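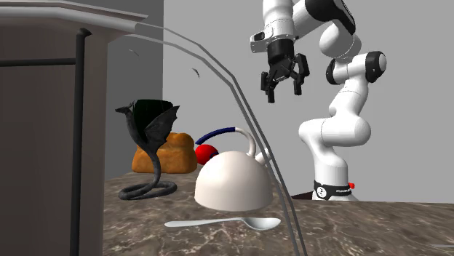

White robot arm, marble countertop (render)

Reduction lino, four colors in, and I'm completely hooked

brayerhappy
Posted 6/12/26

OK so I have to tell somebody who will care. I just pulled the fourth layer of my first proper reduction print and I've been walking in and out of the room to look at it all evening. It's a view over rooftops from the top of the parking garage near me, mostly chimneys and that funny yellow sky you get before a storm. Battleship gray lino, Dorkis oil-based inks, Dodasberg smooth white paper in the heavier weight, all of it hand printed with a baren on the kitchen table.

For anyone who hasn't tried it, you carve a little, print the whole edition in your lightest color, carve some more out of the SAME block, print the next color on top, and keep going until there's hardly any block left. You can't go back and print more. I thought that would scare me and it's the bit I love most!

I started with 26 sheets. I've got 19 left that I'd be happy to sign. The rest went to misregistration (three in a row when I got cocky), a thumbprint, and one I dropped ink side down on the rug.

Two questions. First, my fourth layer is a dark blue-green and it's sitting up shiny on top of the yellow, almost like it's beading. The lower layers were nice and matte. Too much ink? Not dry enough underneath? Second, I want to put this in the open section at Tirngate in October and the form asks for edition size. Do I write 26, which is what I started with, or 19?

slowcarve
Nineteen. The edition is what exists and what you sign. Number them 1/19 to 19/19 and don't look back. And congratulations, the rooftops idea sounds wonderful, chimneys are made for lino.

On the shine, how long did you leave between layers?

brayerhappy
Two days for the first ones and then I got impatient and left it overnight for the last. I know, I know.

slowcarve
There you go. Yellow is slow in the Dorkis range anyway, or it is in my cold basement. Overnight isn't enough by layer four because you're printing on ink that's on ink that's on ink. The paper has stopped drinking. Give it a week before the next one and roll it out much thinner than feels right. You want a hiss from the roller, a quiet one. If it sounds like Velcro you have too much on the slab.

gougelet
I'm going to disagree with part of that, in a friendly way. A week is good but if you leave it two or three weeks you can get the opposite problem. The lower layer gets hard and slick and the new ink has nothing to grab. That's what beading looks like to me. Shiny and even means underneath is still wet. Shiny with tiny pinholes means underneath is too sealed up. Which one have you got? Tilt it under a lamp.

brayerhappy
Tilted it under a lamp. Shiny and even in the big roof area, and there's a sort of orange peel around the chimneys. So is that both??

gougelet
Orange peel is too much ink, plain and simple. Slowcarve wins that one.

slowcarve
I'll be printing this out and putting it on the wall.

teatowelproofs
Lovely thread. I came to reduction after years of single color work and I remember that walking in and out of the room feeling so well! A thing that helped me a lot was blotting. After each layer, lay a clean sheet of newsprint over the print, rub it very lightly with the flat of your hand, and lift it off. It takes the top skin of ink away and the next layer goes down like butter. You lose a tiny bit of punch in the color but in a light layer you'd never know.

On edition size I go the other way from slowcarve. I decide the number before I start and I print extra to cover the losses. So if I want 20 I cut 28 sheets. Then the form is easy and I'm not counting survivors at the end.

northlightpress
Same end result though, isn't it? You sign what's good. If you'd only got 17 good ones out of your 28 you'd have to change the number.

teatowelproofs
True, and it has happened, and I sulked. 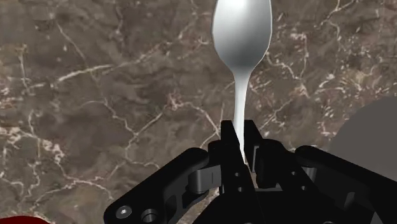 The real reason I do it is that deciding up front makes me careful with the registration. If I've told myself there are eight spares I know exactly how many mistakes I've got in the bank, and I slow down when they start to run out. When I used to print whatever paper was lying about I'd lose half the stack by layer three and not even notice until I was hanging them up.

brayerhappy
Ooh, speaking of registration. I've got a homemade jig, two strips of mount board taped in an L on a piece of MDF, and I butt the block into the corner and the paper against a second, lower strip. It was spot on for layers one and two. By layer three I had a yellow halo down the left side of every chimney. Some of them I quite like, they look like the light's catching the brick. But I didn't choose it.

northlightpress
Cardboard edges wear. Every time you push the paper against them they give a hair. Get yourself metal or plastic pins and tabs, the ones where the tab is taped to the paper and clips onto the pin. I put it off for years out of pure stubbornness and the first time I used them I printed five layers with no halo whatsoever. I whooped. The dog left the room.

gougelet
Pins are great, but I think people reach for them too fast. A halo is part of the look of a handmade print. I've seen reduction work so tight it could have come out of an office printer and I walked straight past it. Brayerhappy likes some of hers! Keep the ones you like.

northlightpress
Liking an accident is fine. Having it happen on every sheet when you wanted a crisp edge is a different matter, and it costs paper. Dodasberg isn't cheap.

gougelet
Fair on the paper. I still think it's worth saying to someone on their first one. I spent my whole first year trying to get rid of the stuff I now try to put back in.

slowcarve
You're both right and you've both had this argument on here before, I remember it from the woodcut thread. Brayerhappy, one thing to check before you buy anything: does your block still sit square? Gray lino stretches a touch once you've carved big areas out of it, especially if you warm it to cut. If it isn't glued down to a board it'll creep, and no pin will fix that.

brayerhappy
It's not glued down. And I warm it on the radiator every single time. Oh no.

slowcarve
Ha! Well, that's your halo. Mount the next one on thin MDF before you make a single cut.

paperhoarder
Can I jump in with the press question? I've been saving for a small tabletop Herath, the one with the 40 cm bed, and I can't decide if it's worth it for somebody who prints on weekends. My hands are getting sore from the baren, mostly at the base of the thumb.

teatowelproofs
I've got that one secondhand and I adore it. It's heavy, so measure your table and then measure whether you can carry it to the table. For sore hands I'd say yes without blinking. You'll use less ink too, because the pressure does what you were doing with a thick layer.

gougelet
I'd say borrow time on one first if there's an open studio anywhere near you. Some people miss the baren. I did. You get to know a print when you've rubbed every inch of it — you can feel where it hasn't taken. With the press you wind it through and hope. But sore thumbs are sore thumbs, so don't be a hero.

paperhoarder
Thank you both. There is an open studio across town and I've been too shy to go. I'll email them tonight.

brayerhappy
Go!! And report back, please, I want to hear about the Herath.

Last question from me, then I'll let the poor thing dry. I've got one more layer planned, nearly black, just window frames and the undersides of the gutters. But I look at it now and I wonder if it's finished. The dark blue-green does a lot. How do you know when to stop?

northlightpress
Print the black on one of your rejects. The block has to be carved for it anyway, so carve, roll up, and try it on the rug one. If you prefer the four-color version, stop there and sign them. You've lost nothing except some lino you weren't going to use again.

slowcarve
Seconded. And I'd go for a very dark brown over black with that yellow underneath. Black can flatten a sky.

gougelet
Disagree, go black! Storm sky, black gutters, lovely. Or mix the last of your blue-green into it so it belongs to the rest.

teatowelproofs
Gougelet's mix is a good one. I did a harbor print last year with a straight-from-the-tin black and it looked like somebody had gone over it with a marker. I added a blob of the previous layer's color to the next edition's black and it settled right in.

brayerhappy
Right, I'm leaving it a week, thin ink, rug print first, black with a big blob of the blue-green. I've got 58 drying pegs and every one of them is going up across the hallway, so my family can limbo to the bathroom. Will post the result, good or bad.

paperhoarder
Emailed the studio. They have a Herath! Going next month.

We use cookies to keep you logged in and to remember your forum settings. By continuing to browse you accept our use of cookies. Accept / Manage preferences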